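Mulligan retirement planner review: a good cash flow tool with a weak import
By Rónán Brennan

Mulligan is a web-based planner for people who are getting close to retirement and want to see whether their savings will last. It costs £9 a month, or £108 over a year, with no discount for paying up front. It doesn't sell investments and it doesn't give regulated advice. You type in what you have, what you expect to receive and what you think you will spend, and it draws up a year-by-year plan you can change.

I have been using it since March, alongside the spreadsheet I have kept for years. My own position is fairly ordinary: two old workplace pensions, a current one with Erbridge, a cash ISA, a small amount in funds and a mortgage that is nearly done. My wife has a career average scheme and a gap in her National Insurance record.

Setting it up

The sign-up form asks for your date of birth, the age you want to stop work and whether you are planning alone or with a partner. After that you add accounts one by one. Each pension has its own page, with boxes for the current value, the charges, what you pay in and what your employer pays in. If you don't know the charges, Mulligan will use a default figure and mark it in grey so you can come back to it. I had to ring Erbridge for one of mine and was on hold long enough to finish entering everything else.

Importing is the weak part. Mulligan says it can read statements saved as PDFs, and it managed the ISA without trouble. It read the Erbridge statement as two separate pensions, one of them worth exactly the annual charge. I deleted both and typed the numbers in by hand. Set aside an evening for this and check every total against the paper copy before you look at any of the charts.

The spending section is better than most. You can use a single monthly figure, or split it into essentials, regular treats and one-off costs such as a car or a new boiler. Each line can start and stop in a given year, and each can rise at its own rate. I put food up a little faster than everything else, and took the commuting costs out from the month I hope to finish work.
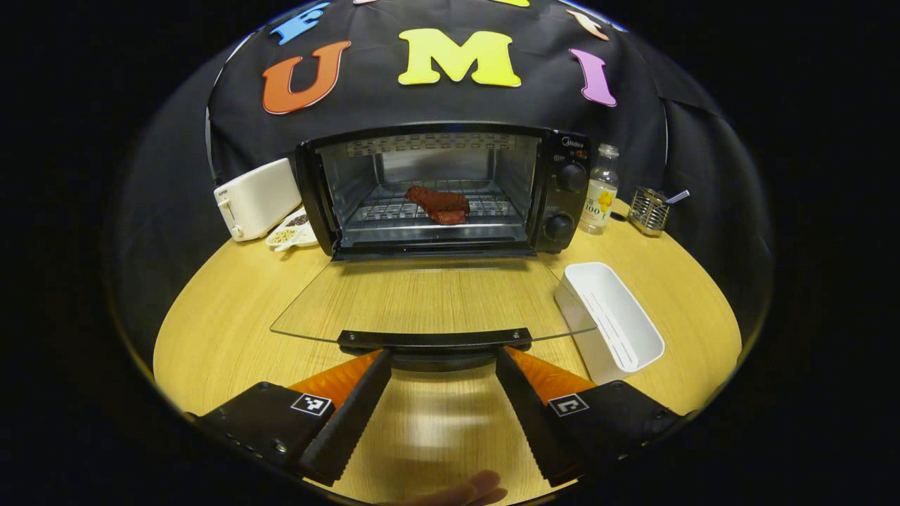
Steak on the wire rack of a countertop toaster oven.

Food is also where I found I had been kidding myself. My spreadsheet had one line for groceries and another for eating out, and neither had been updated in a long while. When I put in what the bank statements said, the plan lost roughly 100 pounds a month. Mulligan spread that across the whole retirement and the date when our savings ran low moved noticeably closer. I would have got the same answer from the spreadsheet had I bothered to update it.

The plan itself

The main screen is a bar chart of income by year, with a line across it for spending. Where the bars fall short of the line, Mulligan draws on savings in the order you choose. You can tell it to use cash first, or to take from the pension first and leave the ISA alone, and compare the two side by side. Tax is worked out for each person separately. I checked a few of the years by hand and found them right to within a few pounds.

State Pension is handled sensibly. You enter the forecast from your own record and the date it starts. For my wife I made two versions, one with the gap filled and one without. The difference showed up clearly, and we have since decided to fill it.

You can keep four plans at once. I thought this was mean at first, but I have only ever needed three. 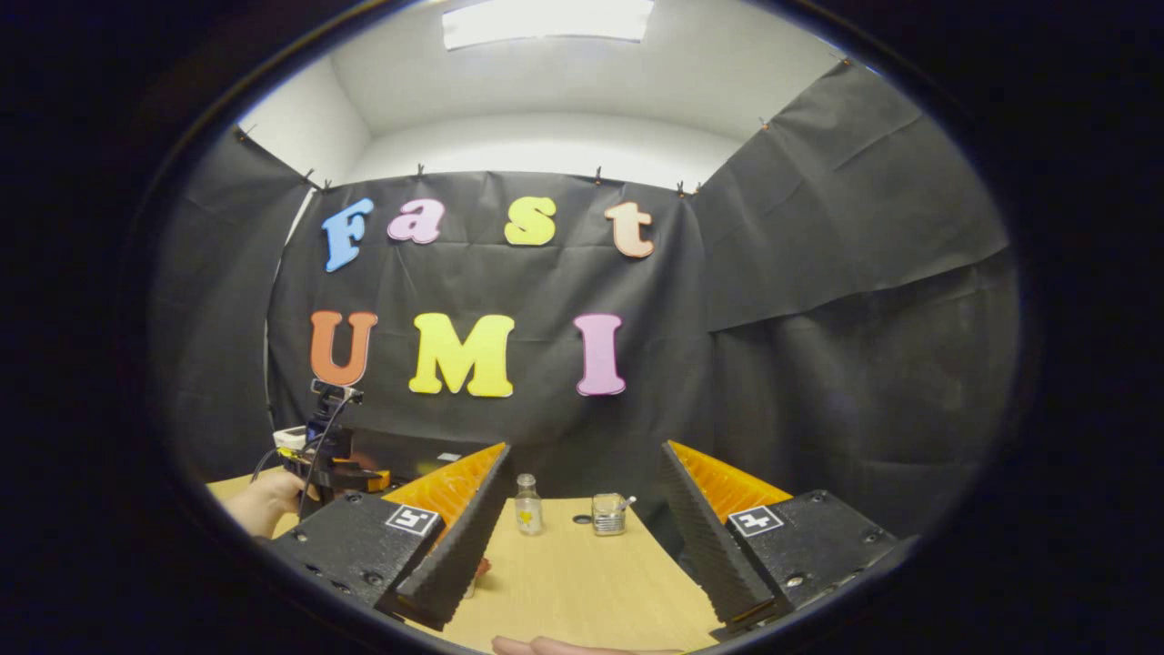 Growth assumptions deserve a closer look than most people will give them. Mulligan offers low, middle and high settings, and the middle one is selected when you open a new plan. I think it is a bit generous for someone with a large share in cash, and I changed it straight away. The button for changing it is labelled Quick View, in the same small type as everything around it. Foam letters on a black cloth, like the ones spelling Fast over UMI, are unevenly spaced and still easy to read, and I would gladly swap Mulligan's tidy little labels for something of that size. On a phone they are a real strain. The figures in the tables are no bigger, and zooming in pushes the year column off the side of the screen.

Compared with Tustitari

The obvious alternative is Tustitari, from Bastadora, which I used for a while last year. Tustitari looks nicer and the import works properly. It treats a couple as one household for most purposes, though, and you have to dig to find out who is paying what tax. It also had no way of stopping a cost part-way through a plan, so our mortgage carried on into old age unless I fiddled the inflation rate. For a single person with one pension and simple spending I would pick Tustitari. For a couple retiring at different times, Mulligan is the better fit.

Help and cancelling

I emailed support on a Sunday about the Erbridge import and had a reply the next afternoon. It was polite and confirmed that the problem was known, but gave no date for a fix. Cancelling is done from the account page. Your plans stay readable afterwards but can't be edited, and you can download the whole lot as a spreadsheet before you go — do this anyway, every time you make a big change.

There is no link to your bank or pension accounts, so values have to be updated by hand. I do mine when the statements arrive. Some readers will see that as a drawback. I was happy not to hand over any logins.

Is it worth paying for?

For a month or two, yes. The useful work is in the first few weeks, when you are entering figures and finding out which of them are wrong. After that I open it to update balances and not much else, and £9 a month is a lot for that. I plan to cancel after the summer, keep the download, and pay for another month when my wife's finishing date is settled.

Good: separate tax for each partner, flexible spending lines, clear State Pension entry, full download.
Less good: unreliable statement import, small text, optimistic middle growth setting.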